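Search tickets Enter keyword or ticket number

Support » Data collection » Two-arm cell » Recording problems

Episodes rejected on upload: "arm streams out of step"

Saturday, March 23, 2019 — opened by Gareth Rowbotham 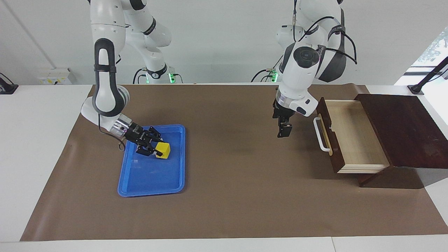

Can episodes that failed the upload check still be used for training?

Most of them can, once the timestamps have been rebuilt from the raw logs. Keep the raw folder until the ticket is closed. If the raw folder has gone, the episode has to be recorded again.

Site: Mullolwood
Task set: cube and drawer, both arms
Recorder: Gomex
Priority: normal

Problem as reported

We are collecting 1000 demonstrations of the cube and drawer task for Brurkari. The first 200 uploaded without trouble. In the next batch 57 episodes were rejected, all with the same message. Playback on the local machine looks fine. The operator didn't notice any lag while driving the arms. No change to the grippers or the task sheet between the good batch and the bad one.

Log

09:10 Picked up ticket. Asked for the raw folder and the recorder settings from both batches.

09:35 Settings compared. Same sample rate, same camera list, same episode length limit. The only difference is the machine name, so the recorder was moved to another computer between batches. Gareth confirms this — the old one was wanted elsewhere.

09:50 Opened three rejected episodes. Right arm and cameras agree with each other. Left arm is behind by 24 milliseconds at the start and stays behind by the same amount to the end. A fixed offset is much better news than drift.

10:05 Asked site to restart the recorder and take one short test with both arms moving together. Result the same, left arm late by the same amount.

10:20 Swapped the network cables for the two arms at the switch. Left arm still late. So it isn't the cable or the port.

10:40 Checked where each stream gets its time. The right arm and cameras use the recorder's clock. The left arm driver on the new computer was still set to stamp messages with the arm controller's own clock. On the old computer somebody had changed this by hand and it was never written into the shared settings file.

10:55 Changed the left arm driver to use the recorder clock. Driver restarted, recorder restarted after it. The order matters, because the recorder only reads the clock source when it starts.

11:15 Test episode taken and uploaded. Accepted. Second test with the drawer opened by the left arm, also accepted.

11:30 Ran the repair script over a copy of the rejected batch. It shifts the left arm stream, trims the ends so all streams cover the same time, and writes a new episode file. It doesn't touch the raw data.

12:10 Repair finished. 57 files written. Trevor went through the playback for the ones where the gripper closes near the end, as trimming could have clipped the grasp. Two had lost the last bit of the release and have been marked for recording again. The rest are fine to upload.

12:25 Question from Gareth: should the operator's failed grasps be deleted while we are in there? Answered no. Leave them in and set the outcome field to "failed". Brurkari filter on that field themselves, and they have asked for the failed attempts to be kept. Only delete an episode if the recording itself is broken.

12:40 Added the clock source to the shared settings file. Any new computer will now pick it up on install.

Cause

Left arm driver using a different clock after the recorder was moved. Setting had been made locally and didn't travel with the rest.

Still to do

Record the two clipped episodes again, using the same start positions as the originals — they are in the episode notes.
Upload the repaired batch under a new batch name. Don't reuse the old one or the server will treat them as duplicates.
Add a clock check to the start-of-day list. One short episode with both arms moving is enough.

Status: waiting on site for upload

Tags: upload check, timestamps, two-arm, demonstrations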